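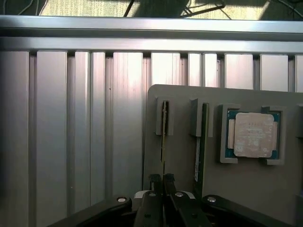
ok so the old desktop is finally going and I've spent the whole evening working out what to do with 30 years of family photos. thread, mostly so I remember

first: copy before you sort. I started sorting on the old drive in April and lost a folder of my aunt's wedding. gone. Colette Tessier had prints of most of it thank god

2 copies minimum. one at home, one in someone else's house. mine is in Nadège's sock drawer in Mondcombe

do NOT rename things as you go. you will get bored by photo 40 and then have half a system. dates in the folder name, year first, done

scanned prints have the wrong date. every one of them says the day you scanned it. I had 522 pictures claiming my grandfather was at the beach last winter

fix for that: one folder per decade, don't even try for months. my mom knows the decade from the haircuts. she's never wrong, it's a bit scary

duplicates. so many duplicates. I had a little over 2,000 files before I started and the same birthday cake is in there five times, from three different phones

I let the duplicate finder run but I look at each pair before deleting. it thought my twin cousins were the same picture. fair enough

write names down NOW while somebody still knows them. Angelica Espiritu sat with her dad for an afternoon and a notebook and got the whole back row of the 1971 school photo

plain text file in the same folder. not some app. I used an app for captions years ago and it closed and teh captions went with it

blurry ones: keep if it's the only picture of that person, or that kitchen. otherwise bin

question for anyone who's done slides. Aurélien says send them out to a lab, Didier says borrow a scanner and lose a month. I have four boxes and not much patience

also one box smells like vinegar, is that bad?? 

going to bed, will do the 90s tomorow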